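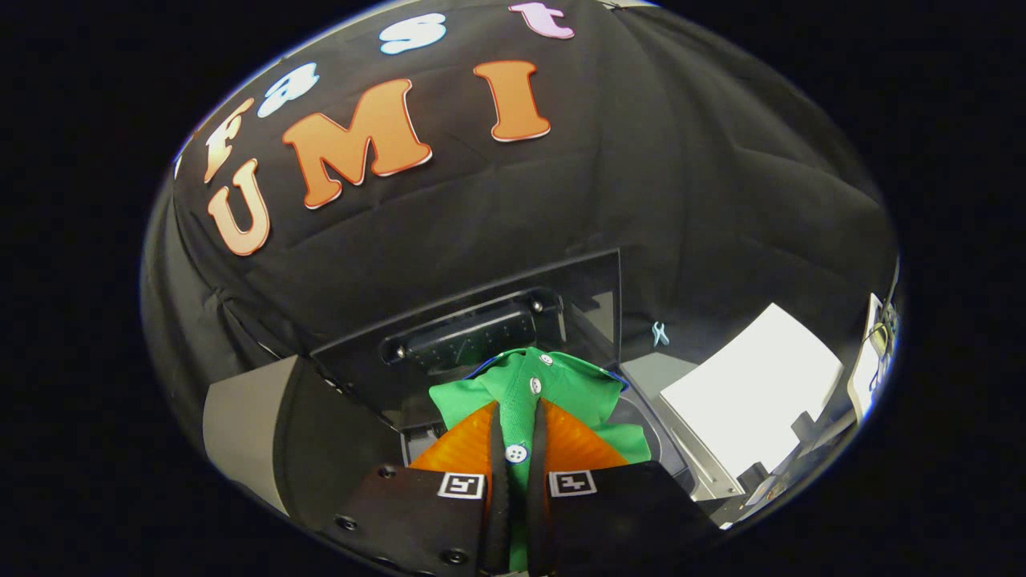
黑布背景上的泡沫字,上面是 fast,下面是 UMI。

Urport 展示布置用品展参观记录

5月15日去了一趟 Urport,看那边的展示布置用品展。我们店在 Dusthorpe,平时做橱窗、学校开放日的背景、小型展会的桌面和隔板,布和字是用得最多的两样东西。去年 11 月有一批活儿做得不太满意,背景布挂上去总是起皱,泡沫字掉了好几个,所以这次主要想看这两类。灯具和地毯那边只是路过,没有细看,想了解灯具的同行请看别人的记录。

路上和入场

从 Dusthorpe 坐早班车过去,中间在 Distholm 换一次。换车时间很紧,站台在天桥另一边,带着大件行李的人最好坐后一班。我只背了一个包,里面放了卷尺、两块布样、一本笔记本,走得还算从容。

展馆在 Urport 老码头后面,出站以后沿着河走,过了第二座桥左转。路牌不大,头一次来容易走到货车入口去。我就走错了,被门卫指回来,绕了一圈才找到正门。入场要先在网上登记,现场也可以补办,但是队伍长。门口发一张平面图,印得很小,我建议进去之前先用手机拍下来放大看。

按主办方在门口立的牌子,今年展位是 115 个,比我想的多。布料在进门右手边,字和标牌在中间,支架、夹子和各种固定件在最里面。午饭的地方在二楼,后面再说。

布料区

布料区占的地方很大,走道两边都是挂起来的样布。黑色最多,其次是灰和米白。黑布看上去都差不多,上手摸一遍就知道差别在哪里。薄的那种透光,后面有一盏灯就能看见灯的形状;厚的那种重,挂的时候横杆会往下弯;中间厚度的最好用,但是很多中间厚度的料子一折就留印子。

起皱的问题我问了好几家。回答大致是两种,一种让你买他们的免烫料,一种让你带蒸汽熨斗。免烫料我揉了一把,松手以后确实平得快,可是表面有点反光,站在侧面看发灰。我们给学校做的背景要拍合影,反光的料子不合适。蒸汽熨斗我们本来就有,问题是现场不一定有插座,时间也不一定够。

有一家的师傅叫 Maximiliano Barrientos,在展位上做挂布演示,一天好几场。我赶上的那一场讲的是弧形背景。他的做法是先把布的上边固定好,从中间往两头走,不从一头往另一头走。拉的时候手要平,每隔一段停一下,退后几步看。布的下边先不管,等上边都挂好,再把下边往后收。他说很多人一上来就把四个角都拉紧,结果皱褶全跑到中间,以后怎么拍都拍不平。

我问他,布面上要贴字的话,是不是一定要绷得很紧。他的意见是不用。绷得太紧,字一压上去,周围会出现放射状的纹;稍微松一点,字压上去布会跟着走一点,看起来反而自然。他又补了一句,松到什么程度要看字的重量,他自己的办法是先拿一个最大的字试一下。我觉得这个办法可以照用。

演示结束以后他让大家上去自己拉,我拉了一小段,手劲不匀,左边明显比右边紧。他重新给我调了一遍,也没有说什么难听的话。排在我后面的一位女士拉得很好,问了一下,她是做舞台幕布的。

他的布按米卖,最少一卷起订。价格我记下来了,回来和店里现在用的那家比过,贵一些,门幅也宽一些。如果做宽背景能省掉中间一道接缝,那么多出来的钱是值得的。做桌布就没有必要。

泡沫字

中间这一块是我看得最久的。做泡沫字的厂家有大有小,最大的是 Ocampo,展位在十字路口的位置,四面都能进。他们把各种厚度的泡沫板切成同一个字母摆成一排,从薄到厚,旁边写着适合的字高。这样摆很清楚,我站在那里抄了半天。

记几条有用的:

字小板厚,笔画细的地方容易断,尤其是 f 和 t 那一横。
字大板薄,过一夜边上会翘,靠近暖气的时候更明显。
圆的字母,像 a 和 s,里面的弯要用细刀慢慢走,走快了内侧会起毛。
直的字母好切,可是挂歪了一眼就能看出来,I 最明显。

最后一条我深有体会。I 这个字母只有一竖,旁边没有别的笔画帮忙,歪一点点都藏不住。文章开头照片里那几个大的橙色字母,U 是斜着的,M 很宽,I 立在它右边。三个字母都是橙色,带一圈细白边。橙色放在黑布上很跳,白边又把字和布隔开了,远一点也认得出来。我们以前做的黑底字多半直接用白色,看着干净,但是一整面墙都是白字的时候,哪个是主哪个是次就分不出来。

上面那一行 fast 用的是小写,排成一道弧,几个字母颜色不同:f 是橙色加白边,a 是浅蓝和白,s 是浅蓝,t 是粉色。下面一行大写,颜色统一。小写走弧线,大写放在下面压住,这种搭配适合给年纪小的观众看的场合。我回来以后在纸上照着这个思路画了几张草图,换成了学校的名字,效果不错。弧线那一行字不能多,四五个字母正好,再多弧就拉平了,看起来像是没挂直。

布面有皱,褶子是软的,这一点在照片上看得很清楚。以前我会觉得这是毛病。这次看下来,黑布的软褶只要不穿过字的正中间,对认字没有什么影响。当然,给客户做的时候还是要熨,客户走近了会看。

白边怎么做,我专门去问了。Ocampo 的人说有三种做法。一种是切两层,底下一层白的,比上面一层大一圈,叠起来粘。一种是用一整块白板,正面刷颜色,刷的时候留出边来。还有一种是先印好再切。两层的最立体,也最费工,粘的时候要用定位的样板,否则白边一边宽一边窄。刷色的便宜,边缘不会太齐。印好再切的最整齐,但是要上机器切,小批量不划算。我们店里没有切割机,大概还是走两层的路子。

他们有一套现成的字母,大小写都有,按包卖,一包里常用的字母多给几个。我翻了翻,e 给得多,这没有问题,可是 m 给得少,像我们经常做人名和校名的,m 肯定不够用。销售员说可以单独补,补的要等。他给我看的目录上,字母、数字和图形加起来是 3807 个货号。目录很厚,我没有拿纸质的,让他们发电子版。电子版两天以后收到了,搜索功能不太好用,按颜色找找不到,只能按编号找。

怎么把字固定在布上

固定的办法我一直没有想明白,去年掉字就是掉在这里。泡沫轻,照理说不难挂,可是布是软的,人走过去带一点风,字就会晃,晃几次胶就松了。

展会上看到的办法有下面几种。

双面胶。最快,适合只用一天的活动。光面的布粘得住,带毛的布粘不住,撕下来还会把毛带走。

魔术贴。字背面贴硬的那一面,布如果本身带绒,可以直接吸上去。能反复调位置,这一点最好。缺点是要专门的布,普通黑布不行。

大头针。从布后面穿过来扎进泡沫里,正面看不见。字薄的时候针会冒出来,所以要挑短针。这种办法最老,我看用的人还是很多。给小孩子的活动不要用。

线。在字背面粘一个小环,用线缝在布上。最牢,也最慢,拆的时候要一针一针剪。

热熔胶。粘得很死,布就等于报废了。有一家专门卖低温的胶条,说可以撕下来,我试着撕了一块,布上留了一层亮的印子。

我准备下次用魔术贴加几根短针,大字的上缘各扎一处,防止往下坠。布换成带绒的那种。是不是管用,要做了才知道。

夹子和支架

最里面一块是五金。这里人少,说话也方便。各种夹子都有,塑料的、金属的,颜色也多。我以前只买黑夹子,想的是藏在黑布里看不出来。照片里黑布上挂着的那一个小夹子是浅蓝色的,放在黑布上很容易找到。拆场的时候这是个好处,我们每次拆完都要丢几个黑夹子,有时候裹在布里带回店里,洗布的时候才掉出来。这次我买了一包浅颜色的,专门用在背面和侧面,正面还是用黑的。

夹子要看三样:开口、弹力、咬合的地方有没有齿。有齿的咬得牢,薄布会被咬出洞。没有齿的要垫一层胶皮。我把带去的两块布样都夹上试了一会儿,薄的那块在有齿的夹子下面已经有印子,厚的那块没有事。

支架看了两家。一家是插接的,不用工具,一个人能装,但是接头是塑料的,我用手拧了一下,有点活动。另一家是金属的,用角码和螺丝,要两个人装,装好以后推不动。我们做弧形背景不多,先不换,等旧的那套坏了再说。价格单上金属的那套整套是 2000,运费另算,这个价钱对我们来说要想一想。

泡沫板原料也在这个区。按张卖,白色最便宜,有颜色的贵一截。卖家说板子要平放,下面垫整块的东西,不要斜靠着墙。我们店里一直是斜靠的,难怪后面几张总是弯的,回来第二天就重新收拾了架子。白板还容易脏,手上有一点黑就印上去,他们搬板子的时候都戴薄手套。

手工桌

十字路口旁边有一张长桌,可以坐下来自己切一个字母,材料免费,要排一会儿队。我切了一个小写的 a。教的人让先切里面的洞,再切外面的边,说先切外面的话手就没有地方扶。刀要常换,钝刀会把泡沫压扁,断面发亮,上色的时候吃不进去。这几句话我原样写在笔记本上了,回来给店里新来的两个人讲了一遍。

我切的那个 a 里面的洞不圆,外面还可以。旁边一个小男孩切了一个 s,比我的好。切完可以自己上色,颜料是水性的,干得慢,我没有等,拿白的走了。

桌子边上挂着一块板,上面是以前的参观者留下的字母,各种颜色都有,据说攒了大约 1000 个。很多人在背面写了名字和地方,我翻了几个,有从 Distholm 来的。

吃饭和休息

二楼的餐厅中午很挤,菜只有两种,汤是好的,面包有点硬。端着盘子找不到座位的时候,可以从侧门出去,外面有一个平台,能看见河,有长凳。水要自己带,馆里的饮水机只找到一台,在布料区尽头的厕所旁边。

寄存处不收长的东西。买了布卷或者板子的人,要么让展商寄,要么自己一直扛着。我看到好几个人扛着布卷在走道里转弯,旁边的人都要让。我买的东西少,一个袋子就装下了。

下午人比上午少,想和展商多说几句话的,下午去比较好。不过有些展位的样品到下午就发完了,Ocampo 的颜色样卡我去的时候只剩最后一叠。

买了什么

浅色夹子一包。
低温胶条一小袋,打算用来粘字母的两层,不粘布。
Ocampo 的颜色样卡一份,不要钱。
带绒黑布的小样三块,分别是三家的,背面都写了编号。
细刀片一盒。

回来的车在 Distholm 又等了很久,到 Dusthorpe 天已经黑了。布样第二天挂在店里窗边看了一下,白天的光下面三块黑布颜色都不一样,一块偏蓝,一块偏棕,还有一块最正。最正的是 Barrientos 师傅那家的,已经写信去问一卷的交货时间。

样卡放在工作台左边的抽屉里,谁要用自己拿,用完请放回去。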